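Plunuswood Community Garden -- November catch-up
Minutes, typed up by me (Rasha Khoury), so blame me for the spelling

We kicked off just after 7 pm in the back room at the library. Present were Yuto Fujimoto, Lucrezia Pagano, Ayman Tarawneh and me. Fadi Khalaf sent apologies -- his youngest has a fever.

Water first, as always! Yuto read out the bill, which came to $103, up from last time. He thinks the tap by the compost bays is dripping again and he'll put a new washer in on Monday. Lucrezia asked if we could mulch the end beds before the real heat comes, and we all said yes please.

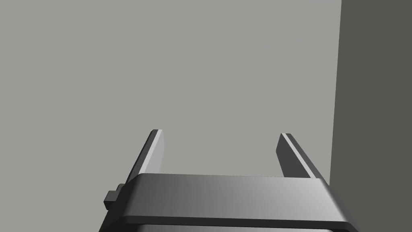 Then on to plots. We have 25 plots and 18 are taken, so there's room for the Ustville families who wrote to us (lovely letter, I passed it around). Ayman will ring them. I moved that we keep the fee the same for neighbours on a pension, Lucrezia seconded, all in favour.

Long chat about colour for the shed door. Ayman wants green, I want yellow, and we got nowhere, so it's held over.

Bank balance is $1423. Yuto would like a second wheelbarrow out of that and we agreed, as long as it has a solid tyre this time.

Closed at 8.20 pm. Lucrezia is bringing the zucchini slice next month.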